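The shop in Jestby that rents toys by the bin

The toy library Hinora has its place behind the old post office in Jestby, in a room that smells a little of soap and of coffee. Families come there to borrow toys for up to 30 days. The woman who started it asked me not to print her name, because, she said, the town is small and the library should not be about her. So in this text she is only the founder.

I visited her in the morning, before the families came. She was sorting blocks. I asked if this is a big part of the work.

"It is almost the whole work," she said. "People think I sit and choose nice toys. I sort and I wash. After that I sort again, and then I look for one piece which is under somebody's sofa."

The library has 111 sets to lend at the moment. Many are building sets, and these are the ones she likes to talk about. Her first one came from her aunt in Trostine, who had kept it in an attic for many years. It had no box and no instructions. The founder cleaned it, put it in a cloth bag and lent it to a neighbor. The neighbor kept it the whole summer.

"I was a little angry, but I was also happy," she said. "It told me that the children played with it."

I wanted to know why she prefers simple blocks, when the shops are full of sets where every piece has one right place. She thought about it for some time.

"With such a set, the child builds the ship, and then the ship stands on the shelf and the mother must dust it. With a long block you can make a road, or a bed for a doll. My own son made only fences, for two years I think. Fences everywhere in the house. I could not walk."

She also told me that she does not want too many colors in one set. When there are ten colors, she said, small children begin to argue about who has the pink. With two colors they divide the blocks between them, and the peace is longer. I asked if this is from a book. She laughed and said it is from her kitchen floor.

The storing was a problem for a long time. In the beginning she used baskets, but small things fell through the holes and the baskets were difficult to wash. Then she tried cardboard boxes, which became soft. Now she uses wide bins with sloping sides. She bought the first 5 from the firm Slaoui, which was closing its warehouse, and she paid very little for them.

"A child must see what is inside," she said. "If the bin is deep and full to the top, the child turns it over on the floor, every time. If it is wide and there is only one layer on the bottom, the child looks, takes one, looks again. I did not believe it before I saw it."

For this reason she never fills a bin more than necessary, even when it looks a bit poor to the parents. Some of them have asked her if pieces are missing. She has learned to say it before they ask.

Do things come back broken? Sometimes, she said, but less than I would expect. More often they come back with something extra. She has found hair clips, a spoon, a dry piece of bread, and one time a house key, which the family had been looking for since December.

The library is open in the afternoons, and a family pays the same small fee for one set or for two. The founder would like to have a second room, where the children can try the sets before they choose. The rent is the difficult point. She is talking with the owner of the building now, and she did not want to say more about it.

When I was leaving she was still at the table with her blocks. She asked me if I have children, and if I have space at home for fences. 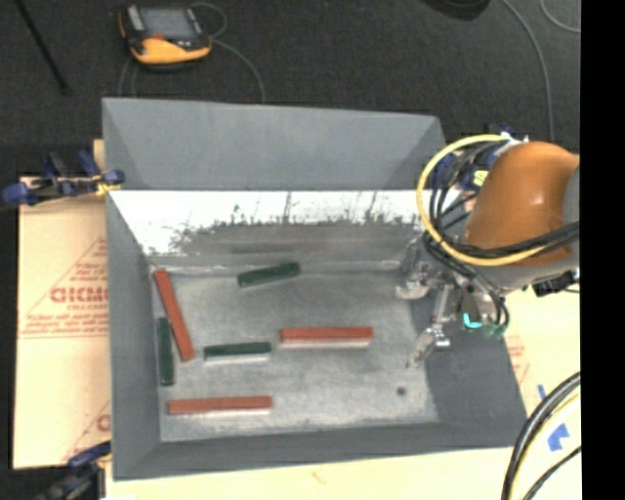 Page 30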